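What Happens to Outgrown Toys in Grillgate

Nov 5, 2022
By Bastian Engelhardt

Introduction

My project looks at what families in Grillgate do with toys their children have stopped using. I chose it after helping my aunt clear her loft last summer. She had kept nearly everything my cousins ever played with, and when we asked where it could all go, the answers from different people did not agree. The charity shop said no to anything with batteries. The tip said yes to everything but would put most of it in general waste. A neighbour said to leave it on the wall with a note, and that is what we did with the dolls' house.

I wanted to find out three things: how long toys are kept after they stop being played with, where they go when they leave the house, and what stops people from passing them on.

Method

I wrote a paper questionnaire of 2 pages and handed it out in September through the primary school, the library and the second-hand shop on the High Street, which is called Lý after the family that runs it. I got 101 forms back. Some were only half filled in, mostly the second page, and I have said so where it matters.

I also spent two afternoons at Lý and one at the sorting shed run by Indulus, the firm that takes hard plastic from the Grillgate and Potow collections. At both places I took notes and asked the same questions in the same order. I did not record anyone.

My first draft of the questionnaire asked parents to estimate how many toys they owned. I took this out after trying it on my own family. My mother and I gave completely different answers, and neither of us could say whether a box of bricks was one toy or several hundred.

Keeping toys at home

The most common answer was that toys are put away somewhere before any decision is made about them. Of the 101 households, 80 said they had at least one box, bag or cupboard of toys that no child in the house had touched since the previous Christmas. People gave this place different names. "The holding box" came up, and so did "the waiting room". One father wrote "purgatory".

Clear or see-through tubs were often mentioned in the comments, and people disagreed about them. Several said that a child who can see a toy through the side of a tub will want it back at once, even if it has been ignored for a year. Others said the opposite, that a solid box means everyone forgets what is inside and buys it again.

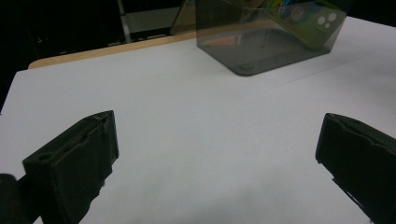 Where the toys go

I asked people to tick the main route for toys leaving their home. Passing them to relatives or friends came first, with 50 ticks. After that came charity shops, then selling online, then the bin. The recycling point was last. A few people ticked two boxes, and I counted only the first one.

Passing toys on to family sounds simple, but the comments suggest that it can be a way of moving the problem along. One grandmother wrote that the same garage had been through four households and had lost its ramp in the second. Another parent said they felt unable to refuse a bag from their sister, then took it straight to the charity shop in Potow where she would not see it.

At Lý, the owners take toys for sale if they are clean and have all their parts. Wooden toys, train sets and board games go quickly. Plastic toys are harder to sell unless they come as a set or have something to do with a film that is still being shown. Toys with printed characters on them are difficult in another way. If the child does not know the character, the price has to be very low.

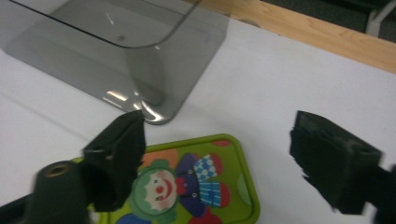
Small loose things are the worst. They take as long to clean and price as a large toy and bring in almost nothing, so the shop makes them up into mixed bags which are kept by the till. I was told that grandparents buy most of these. The shop has stopped accepting jigsaws altogether, as checking them took up whole evenings.

At Indulus the problem is mixed materials. A bucket or a spade can be recycled as it is. A toy phone, a singing book or anything with a speaker has screws, wires, a battery and often two kinds of plastic, and it has to be taken apart by hand before any of it is useful. The shed does not have the staff for that during most of the year. These toys are put on one side, and when the cage is full it goes to another firm that deals with small electrical goods.

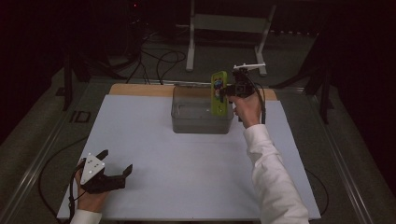 Many parents did not know this. On the second page I asked whether a toy with batteries could go in the ordinary plastic collection, and most of those who answered thought that it could as long as the batteries were taken out. The leaflet that comes through the door says nothing about toys at all. It covers bottles, tubs and trays – and garden furniture, in small print on the back.

What stops people

The reason given most often was time. Sorting, washing and finding missing parts was described as a job for a rainy weekend that never came. The next was sentiment, and here it was nearly always the adult's. Several parents said their child had been quite willing to give a toy away and they had quietly taken it back out of the bag.

Problems with my survey

The forms handed out at Lý came from people who already use a second-hand shop, so they probably make Grillgate look better at reusing things than it is. I should have marked those forms so that I could separate them later. I also had few replies from families with teenagers, who may have more stored away than anyone.

If I did the project again I would ask the school to send the form home with every class, and I would put the question about batteries on the first page.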